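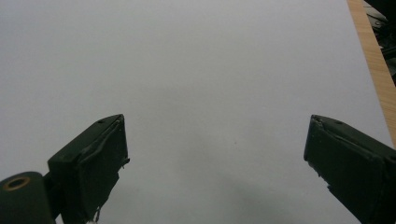

Setting up portable solar panels for a parked trailer

These steps cover adding a folding panel to a trailer or van that already has a house battery and a roof panel. They assume a 12-volt system and a panel with its own charge controller. If your portable has no controller, wire it into a separate one first and come back to step 3.

What you need

A 200 watt folding panel
A PWM or MPPT controller rated for the panel
20 feet of two-conductor cable, 10 gauge
An inline fuse holder and a 20 amp fuse
Ring terminals and a crimper
A multimeter

I use a Gredel folding panel and a Pundness controller, mostly because the local store at Prutbridge had both. Any similar pair will do.

Step 1. Find out where your battery sense point is

Look at how the roof controller connects to the battery. If you have a shunt on the negative side, all chargers and loads must land on the system side of the shunt and never directly on the battery post. If the portable goes straight to the post, the monitor will not count anything it puts in, and the state of charge reading will drift low over a few days.

Step 2. Make up the cable

Crimp ring terminals on the battery end. Put the fuse holder in the positive wire within 7 inches of the battery and leave the fuse out for now. Use a plug that only goes together one way at the panel end. Tug each crimp hard. A crimp that slides at all needs to be cut off and done again.

Do not go much thinner than 10 gauge at this length. With 14 gauge you lose enough voltage that a PWM controller at the panel end will think the battery is fuller than it is and cut back early. For the same reason, mount the controller near the battery if you can.

Step 3. Connect in the right order

Cover the panel or leave it folded. Connect the controller to the battery first, then put in the fuse. The controller should light up and show battery voltage. Check it against the multimeter at the battery posts. They should agree within a tenth of a volt. Then connect the panel and unfold it.

When you take it down, go the other way – panel off first, battery last. Some controllers don't mind, but the manual for mine says to do it this way.

Step 4. Match the charge settings

Set the battery type on both controllers to the same thing. Then compare the absorption and float voltages, since presets with the same name are often different from one maker to the next. Use the numbers from your battery maker. If one controller is set higher, it will keep working after the other has backed off. It does no harm as long as the higher number is still within the battery's limits.

Step 5. Aim the panel

Face it south and tilt it until the shadow of a stick held square to the panel nearly disappears. In winter this is quite steep. I move mine 2 times a day, at 10:30 and again after lunch. Watch for shade from the awning arms, as even a thin shadow across one cell can cost a lot.

Step 6. Check the result

On a clear morning with the battery at 83 percent or lower, note the charging amps with the portable connected and then unplugged at the panel. The difference is what the portable adds. If it is close to zero, check the fuse, then the plug polarity, then the controller settings.

Wind

Tie the panel down. Hafiz Menon at the Hrynyshyn campground lent me two screw-in dog stakes and some cord, and I have used that setup since May. Fold the panel and bring it in if gusts are forecast overnight.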